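Storage boxes: what a robot study taught me about lids

I've kept screws, beads, buttons and fuses in divided boxes for years, and I thought I knew all there was to know about opening one. Then my friend Vimala Gowda let me read the write-up of a study she works on at Flendcombe, and I've been rearranging my shelves ever since!

Her group teaches robot arms to do household jobs by having people do them first with hand-held grippers. Every go is recorded, and the robot learns from the whole pile. For the divided box they collected 3,042 goes, then trained one version on a random 1,000 of them and another on 1,000 picked for variety – box shifted, box turned, different starting positions for the hands. Same amount of practice, same arm. The varied lot left the robot failing 12 tries in every hundred. The random lot left it failing 46. I read that page twice. 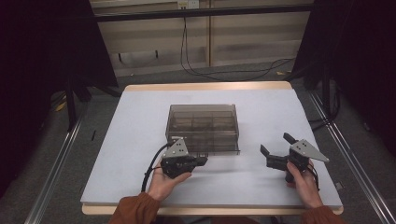
A gripper in each hand and a compartment box on the table.

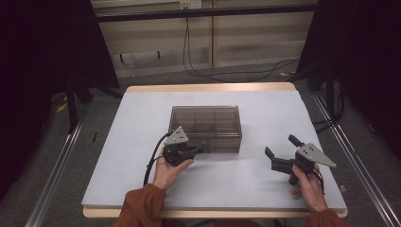

What makes it so useful for the rest of us is that two stiff fingers have all the troubles that cold hands, sore thumbs or thick gloves have. Elango Joseph, who did a lot of the recording, passed on the tips below, and I've tried every one in my own workshop.

Hold first, lift second. Most of the failed goes were the box sliding off when the lid was pushed. Steady one corner with your weaker hand before the other goes anywhere near the lid.

Go in at the corner. A lid lifted from the middle of the long side tends to bow and then ping open, and there go your washers. Start near one end and work along.

Give it some grip underneath. A square of rubbery shelf liner is plenty. I cut mine from an old drawer lining and stuck it down with two dabs of glue.

Leave elbow room. I used to keep my boxes hard up against the wall, where the lid couldn't swing back. A hand's width behind is enough for mine.

Fill the back row with the heavy bits. The box then stays put when the lid goes over (I had a small one tip right up on me last December, full of panel pins).

And practise badly on purpose! Put the box down crooked, or stand at the wrong side of the bench. I did this with my nephew, who struggles with fiddly catches, and after a week of awkward boxes he was opening the ordinary one without looking. Two of us don't make a study, I know, but I'm delighted all the same.

Next I want to try it with jar lids. Vimala tells me those are harder.

Questions and tips to the Kassa Workshop Page, Flornmont | © Kassa Workshop Page | Back to top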